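December 6, 2020

I have spent most of this year learning to hang curtains, by which I mean I have hung one pair of curtains, in June, and have been adjusting them ever since.

They came from Plillov, who sell them in lengths that match no window ever built in this country. Ours wanted 42 inches. Plillov do a 39, and then a great leap to something you could rig a ship with. I bought the 39 on the theory that a small gap at the bottom would look airy. It looks like the curtains have been told off for growing.
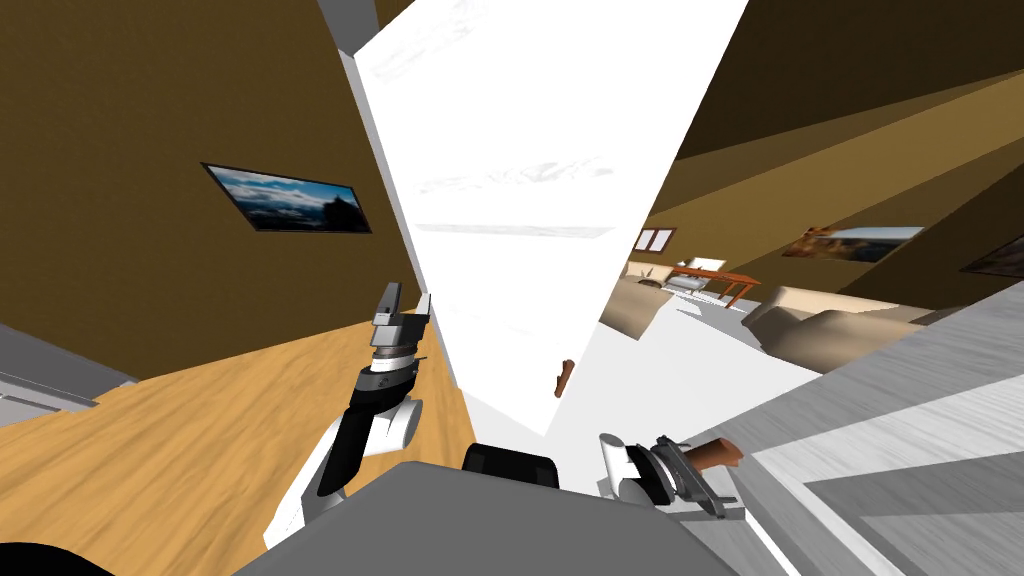
My sister's view, delivered down the phone before I had finished explaining, was that short curtains are only a sin if you can see them from the sofa, and that I should move the sofa. I did try this. The sofa now blocks the radiator, so we have a cold room with a warm sofa in it, and you can still see the curtains.

Then there was the pole. The Drollano pole is sold as suiting all walls. Our walls are old plaster over something that sounds like biscuits, and the first bracket came out with a lump the size of a scone. I filled the hole, waited, sanded, and drilled again two inches to the left, where the biscuits seemed fresher. The pole has stayed up. It slopes towards the street, and the curtains drift that way over the course of an evening like guests who want to go home.
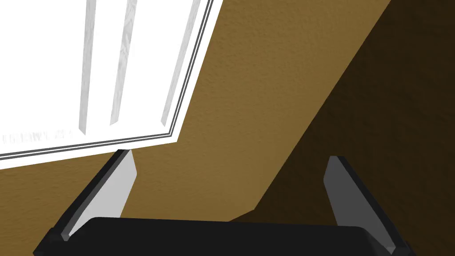
*White door, brown surface.*

I did look into having them made. A shop called Grernano quoted me for lined, interlined and weighted, and I nodded along as if I had opinions about interlining. When the figure arrived I thanked them very much and went home to my 39 inches. In fairness the woman was right about the weights. I have since sewn 20 pence pieces into the hems, and the hang is much better, though one side now clinks when the window is open.

Next is letting the hems down. There are two inches folded up in there, plus whatever I can get by being mean with the new edge -- which leaves me an inch short of respectable. I've ordered some trim from Macedo to make up the rest. It is called "oatmeal" on the website. The curtains are also called "oatmeal", and I have been buying household things long enough to know these will be two entirely different breakfasts. 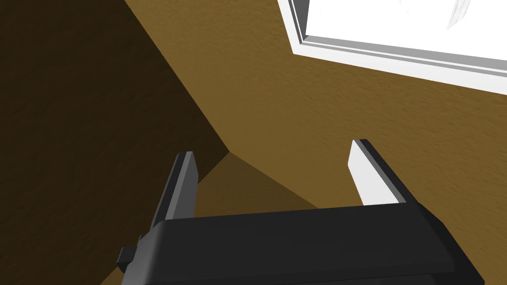
*Gripper, seen from above.*

The trim is due before Christmas. Until then I've put a row of tall plants along the sill, and the cat has begun taking them down from the left.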